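Workshop Notes: Keeping and Storing Tree and Shrub Seed at Home

Seed from most hardwood trees and shrubs falls into one of two groups, and the group decides how it is handled. Maple samaras from spring-fruiting species, acorns and chestnuts lose viability when they dry out. Birch, alder, lilac and most legumes tolerate drying and keep far longer. Look up the species before collecting. Treating an acorn like a birch seed will kill it.

Collecting

Pick from the plant where possible. Seed on the ground has often been sorted already by weevils and mice, and what remains is the poor material. Use paper bags for dry fruits and a lidded bucket with damp leaf litter for acorns. Write the species and the location on the bag at the tree.

Cleaning

Fleshy fruits such as dogwood, hawthorn and serviceberry are mashed by hand in a bucket of cool water. Sound seed generally sinks; pulp and empty seed float and can be poured off. Repeat until the water runs clear. Do not use a kitchen blender with metal blades at full speed. Short pulses with the blades wrapped in tape are acceptable for hard-coated seed.

Dry fruits are rubbed over a screen. A wooden frame with hardware cloth stapled to the underside is adequate, and two mesh sizes will handle most species. If the frame is bolted so that the mesh can be changed, put a flat washer under both the head and the nut — bare hardware crushes the wood fibers and the joint loosens within a season. 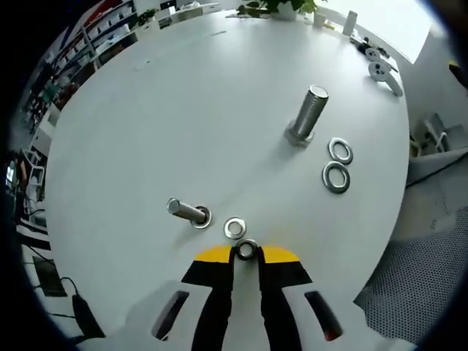
Winged seed can be stored with the wing on. Removing it saves space but does nothing for germination, and rough handling cracks the coat.

Drying

Spread orthodox seed in a single layer on newspaper, out of direct sun, with air moving over it. Do not use an oven, even on the lowest setting. Turn the seed daily. Small seed is normally ready in 8 days; larger seed takes longer. A dry birch seed snaps between the fingernails, and a damp one bends.

Storage

Glass jars with rubber gaskets are preferable to plastic bags. The Skilport jars with the wire clamp have held a seal on my shelf for 9 years with one change of gasket. Add a packet of silica gel, label the jar inside and out, and keep it in the refrigerator away from fruit.

Acorns go in a vented bag of barely moist peat, also in the refrigerator. Check every two weeks for mold and for roots. Once roots show, plant.

Stratification

Many species need a cold, moist period before they will germinate. Mix the seed with damp sand, seal and chill. If it squeezes out water, the sand is too wet. Duration varies widely by species — about 55 days suits my lilac, while hawthorn may need a warm period first and then a full winter. Seed sown by June still has time to make a usable root before frost in most areas.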